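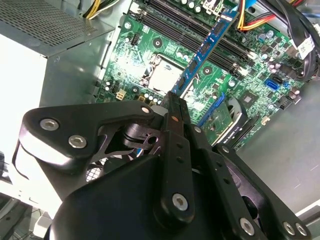
Nedosard starts collecting memory-swap examples for its repair arm

April 21, 2026

Nedosard has begun gathering hands-on examples for Cludix, the learning system it wants to use for taking apart and refitting old office desktops. The first task on the list is a small one — memory modules, in and out of the board.

The target is 2,000 recorded tries. Work started this month on one bench with one arm. A person steers the arm by hand controls, the arm does the move, and the whole try is saved along with the joint positions and grip force. Then again. And again.

Jianguo Guo, who runs the sessions, said the short ones are the most useful. "People want to hurry and do the full job in one go. We cut it up. Pick up the module, line it up, stop. That's one example. Pushing it down is another one."

Failed tries stay in. A module that goes in crooked, a slip, a second attempt at the same slot — all kept and tagged, so the system gets to see what a bad start looks like and how a person gets out of it. Only tries with a dropped sensor signal get thrown out. So far that is 13.

Seven operators are on the rota, and each works 26 tries before handing over. Guo said the switch matters becuase everyone has their own way of coming at a slot. Some go in steep. Some creep along the board first. With only one operator the system would end up copying one person's habits.
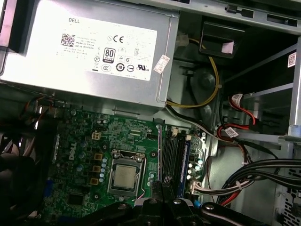

Does the arm do any of this by itself yet?
Not yet. Every move so far was steered by a person. The first tests with Cludix in charge come after the 2,000 tries are in and checked.

Cables are the next headache. Loose wires never hang the same way twice, and a run that was fine in one case may be blocked in the next. The team now asks operators to nudge the wires a bit between tries so the examples dont all look alike. Power and data plugs will get a task list of their own, after memory.

Labels are also on the wish list. Guo wants the system to look over a part before it grabs it, but that's a seperate set of examples and no start has been set.

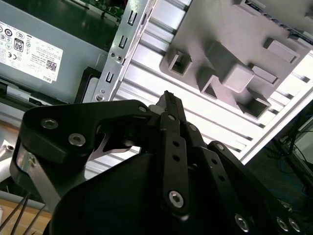 Nedosard — Bench Automation Team

Raptis, the refurbishing shop that will get the first trial setup, has asked for power supplies to be added to the plan. Guo said they are heavier and harder to grip than memory, and he wants softer finger pads tested first. Kamis is making the pads. Two versions are due at the bench before the end of the month.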